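Drater Club Arm Kit

For school robotics clubs and the Jitavley sorting challenge. Updated 2018-02-12.

In the kit: desktop arm, gripper, cable, base mount, printed build guide. Laptop not included. Class pack is 30 guides, no extra arms.

Build time: two club meetings, more if your group is new to wiring. Ages 12 and up, younger ok with a mentor.

Practice items: bring your own. Soft stuff is harder then it looks, so start with a sponge or a plush toy, then washcloths. Any tray with a rim works.

Spare gripper cables $40. Order early for July camps, we ran out last year. Questions to Gunhild Ketilsson, orders desk.

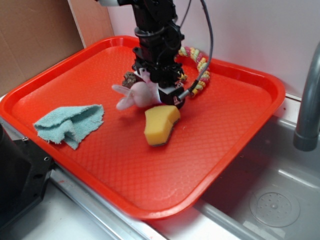 Wajid Khattak: Does the class pack come with the challenge rules too, or do teams download those seperately?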